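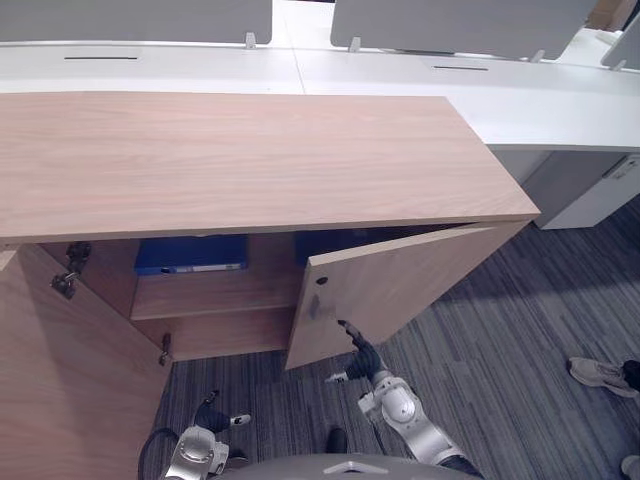

Gondal Fence Sensor: Frequently Asked Questions

Last updated 21 August 2023

General

What is Gondal?

Gondal is a fence-mounted intrusion detection system made by Zedov. A sensor cable is fixed to the fence fabric and connected to a processor. The processor measures vibration along the cable, compares it with stored settings for each zone, and sends an alarm when the signal matches climbing, cutting or lifting of the fabric.

Does it detect people approaching the fence?

No. Gondal responds to contact with the fence. If you need a warning before contact, combine it with ground radar or a buried cable inside the perimeter. Both can be wired to the same alarm panel.

What types of fence can it be used on?

Chain link, welded mesh and expanded metal are supported. Palisade fencing can be used if the pales are firmly bolted to the rails. Solid walls, wooden fences and hedges are not supported. For a wall topped with a mesh extension, the cable goes on the extension only and an attack on the wall below it will not be detected reliably.

Can one system cover more than one fence type?

Yes, but each fence type must be its own zone. Sensitivity is set by zone, and a value that suits welded mesh will be far too high for slack chain link.

How does the system show where an alarm happened?

The standard processor reports the zone number. The ranging processor also reports the distance from the start of the cable to the disturbance. Distances are measured along the cable. Service loops and the extra cable at corners must be entered in the site map, or the position shown on the screen will drift from the real one as you move away from the processor.

Planning

How many zones should I have?

Start from the cameras. A zone should fit within the view of the camera that will be used to check it. Gates should always be separate zones, with their own settings and their own schedule. The standard processor has 2 sensor inputs, one for each direction from the cabinet.

Can I mix standard and ranging processors on one site?

Yes. They use the same network connection and appear in the same device list. They do not use the same sensor cable, so mark the drums before they leave the store. A ranging processor connected to standard cable will start up and then report a cable fault.

What condition does the fence have to be in?

The fabric must be tight and every tie must be present. Loose signs, chains, padlocks, broken ties and branches touching the mesh all produce vibration in wind. The processor can filter out slow, steady movement, but a metal sign tapping against a post looks very much like a cutting tool. Walk the full line and fix these items before the cable is installed. Raising the alarm threshold to hide them will also hide real attacks.

Can the cable share a conduit with power wiring?

No. Use a separate conduit for the lead-in. If the lead-in must cross a power cable, cross at a right angle.

Installation

Where on the fence does the cable go?

At mid height for a single run. Where the fence is tall or has a top guard, run the cable out at mid height and back along the upper part of the fabric. Fix it to the side facing the protected area.

What ties should be used?

Use the UV-resistant ties supplied with the cable, or stainless steel ties where the site specification calls for them. Do not use ordinary indoor cable ties. They turn brittle in sunlight and the cable then hangs free between the remaining fixings. Ties should hold the cable flat against the fabric without crushing the jacket.

How should the cable pass a swing gate?

There are two methods. In the first, the sensor cable is spliced to non-sensitive cable, which is routed under the roadway and spliced back to sensor cable on the other side. The gate itself is then unprotected or is fitted with a separate contact. In the second, a loop of sensor cable is carried onto the gate leaf through flexible conduit at the hinge side. The second method protects the gate, but expect more adjustment work and a zone that has to be disarmed each time the gate is used.

Sliding gates are not suitable for the loop method. Use a gate sensor module.

Where should the processor be mounted?

On a post or wall inside the protected area. Do not mount it on the fence fabric. The enclosure needs to be grounded with its own ground rod if there is no site ground nearby. Leave the cable glands facing down.

How is a cut cable repaired?

Cut back to clean cable on both sides, fit a splice kit, and make sure the splice enclosure is tied to a post and off the fabric. After any splice on a ranging system, rerun the distance calibration. On a standard system no calibration is needed, but the zone should be tested by hand.

Power and network

What power supply is required?

The processor runs on low-voltage DC. The input range is printed on the label inside the door. A local supply with battery backup is preferred. Long power runs from the control room are allowed if the voltage at the processor terminals stays within the range on the label while the heater is on. Measure it under load.

Does it need a network connection to work?

No. Each processor makes its own alarm decisions and has relay outputs for a conventional panel. The network is used for settings, event logs and the Cistden map display.

What is Cistden?

Cistden is the monitoring software. It shows zones on a site plan, records alarms, and passes camera calls to the video system. It is licensed per site and runs on a local server. A cloud version is not offered.

What happens if the network link goes down?

Relay outputs continue as normal. Events are kept in the processor memory and uploaded when the link returns, with the original times. Cistden shows the processor as offline during the gap and does not show live alarms from it. Sites that rely on the map display alone should build the processors into a ring so that a single break does not cut any of them off.

Which network ports have to be open?

See the port list in the Cistden install guide. The list changed with the June release, and firewall rules written for the earlier release will block time sync. The symptom is event times that are wrong while everything else appears normal.

Setup and nuisance alarms

How is sensitivity set?

Use the cut simulation tool and a climb test. Start at the factory value, carry out the tests at the post, at mid panel and at the far end of the zone, then lower the threshold until every test is detected. Record the final value on the commissioning sheet. Do not copy values from one zone to another without testing.

What is the difference between the cut setting and the climb setting?

The cut setting counts short, separate impacts within a time window. The climb setting looks for longer movement above a set level. They are independent. A common error is to raise both thresholds after a windy night when only one of them was producing the alarms. Check the event type in the log first.

Do I need a weather station?

It is recommended for exposed sites. With a wind sensor connected, the processor adjusts its threshold as wind speed rises and returns to the base value as it falls. Mount the wind sensor clear of buildings. One sensor serves all processors on the network, so choose a location that represents the windiest part of the line.

We get alarms at the same time every day. What should we check?

Look for something mechanical on a schedule: irrigation heads hitting the mesh, a compressor fixed to a fence post, trucks on an adjacent road, or a gate on a timer. At Nurkbridge the event log held 181 alarms from a single zone, all caused by a sprinkler. The head was turned and the threshold was left where it was.

Rain sets off the alarm. Is this a fault?

Light and steady rain should not cause alarms. Check for water running off a roof or a tree onto the fence, and check for water inside splice enclosures. A wet splice often shows as a rising noise level in one zone that settles again after dry weather.

Why did I get event code 7?

Code 7 is a tamper event. The enclosure door is open or the tamper switch is not fully pressed. If the door is closed, check that the bracket behind the switch has not been bent. The code clears by itself once the switch is made.

Maintenance and support

How often should the system be tested?

Test every zone by hand on the schedule required by your site rules, and after any work on the fence. Include a visual check of the ties and splices. Vegetation should be kept clear of the fabric on both sides.

Can I update the firmware remotely?

Yes, from Cistden. The processor stops detecting while it restarts, so update one at a time and have the affected zones watched. Save the settings file first - an update does not normally erase it, but a downgrade will.

How long is the warranty?

The processor and sensor cable are covered for 2 years from shipment. Ties, batteries and lightning damage are not covered. Surge protectors that have operated are treated as used parts.

What should I send with a support request?

Processor serial number, firmware version, the settings file, and the event log covering the problem. For nuisance alarms, add the fence type and height for each zone involved. For position errors, add the site map file and the commissioning sheet.

Who handles requests for installer training?

Training requests go to Hanne Kallio in technical services. State whether your team will be working with standard or ranging processors, as the courses are run separately.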